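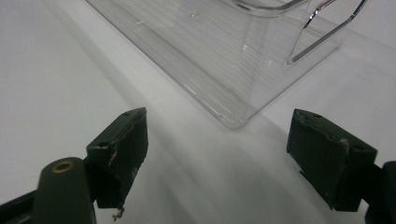

Durchsichtige Kunststoffbox mit Griffmulde

Kategorie: Projektberichte › Studierende berichten

Tradetti: ein Tauschregal für Bastel- und Werkmaterial

Als Shobha Fernandes und ich im Januar unser Thema für das Projektseminar anmelden mussten, hatten wir eigentlich nur eine Beobachtung: Am Ende jedes Semesters fliegen im Gestaltungstrakt unfassbar viele gute Sachen in den Container. Pappe, Stoffreste, halbe Rollen Draht, Holzabschnitte (teilweise noch mit Preisschild!). Und ein paar Wochen später stehen die Erstsemester im Bastelladen und kaufen genau das neu. Daraus wurde Tradetti, ein Regal im Flur, in das man Material reinlegt und aus dem man sich Material rausnimmt. Kein Konto, keine Punkte, kein Ausweis.

Von der Studierendenförderung durften wir bis zu 500 Euro ausgeben. Das klingt nach viel, bis man mal nach Regalen schaut. Das Regal selbst haben wir dann gebraucht gekauft und zu zweit durch die halbe Stadt geschleppt, eine Erfahrung, die ich nicht wiederholen möchte. Für die Fächer haben wir ziemlich lange diskutiert: Karton, Körbe oder Kunststoff? Shobha war für Karton, ich für durchsichtig. Wir haben beides ausprobiert, und bei den Kartons haben die Leute einfach nicht reingeschaut. Einmal lag schönes Buchbinderleinen ganz unten in einem Karton und blieb da liegen, bis wir es umgeräumt haben. Am selben Tag war es weg.

Die Spielregeln haben wir mit einem Aushang erklärt, in der ersten Fassung eine ganze A4-Seite. Die hat kein Mensch gelesen, also haben wir gekürzt: sauber, benutzbar, keine Lacke, nichts Spitzes ohne Schutz. Größere Stücke wie Holz oder Metallprofile sollten ins untere Fach, Textiles nach oben.

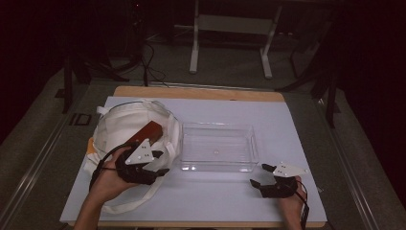
Stofftasche und Holzblock auf dem Arbeitstisch

Das mit dem Trennen nach Material hat am Anfang super geklappt und dann immer schlechter. Vor allem direkt nach Abgaben wurde alles dorthin gestopft, wo gerade Platz war. Wir haben deshalb nach ein paar Wochen ein Mischfach eingeführt und es schlicht »Dies & Das« genannt. Zu unserer Überraschung war das sofort das beliebteste Fach! In den Gesprächen meinten mehrere, das Wühlen mache ihnen mehr Spaß als das gezielte Suchen, und eine Kommilitonin hat dort wohl die Grundidee für ihr ganzes Modell gefunden. 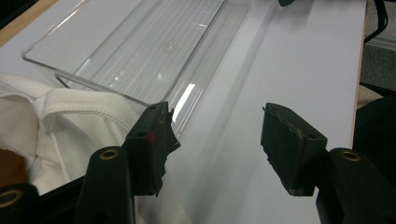 AUSWERTUNG

Gelaufen ist der Versuch 12 Wochen. Neben dem Regal hing eine Liste, in die man freiwillig eintragen konnte, was man bringt und was man mitnimmt. Zusätzlich haben wir das gebrachte Material eine Zeit lang gewogen, mit einer Küchenwaage, was bei Holzlatten eher komisch aussieht. Die Liste war unser größtes methodisches Problem. Beim Bringen tragen sich die Leute gern ein (man tut ja was Gutes), beim Mitnehmen fast nie. Unsere Zahlen zur Entnahme sind also sicher zu niedrig und stehen deswegen nur im Anhang.

Brauchbarer waren die Interviews. Wir haben mit Leuten aus drei Studiengängen gesprochen und die Antworten anschließend grob nach Themen sortiert. Am häufigsten ging es um Geld, danach kam gleich die Frage, ob man »Reste« überhaupt für eine benotete Arbeit verwenden darf. Darf man, wir haben bei den Lehrenden nachgefragt.

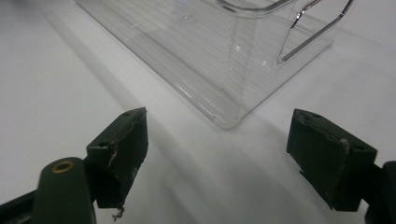 Kunststoffbox, Nahaufnahme der unteren Ecke

Was würden wir anders machen? Die Liste weglassen und lieber an festen Terminen selbst daneben stehen. Früher mit der Hausverwaltung reden, denn wegen des Fluchtwegs mussten wir mit dem Regal noch einmal umziehen. Und die Beschriftung nicht mit Filzstift machen, die war ständig verwischt. Das Regal steht weiterhin im Erdgeschoss neben der Druckwerkstatt, und die Fachschaft schaut ab dem nächsten Semester danach. Wer Graupappe übrig hat: bitte bringen, die fehlt immer.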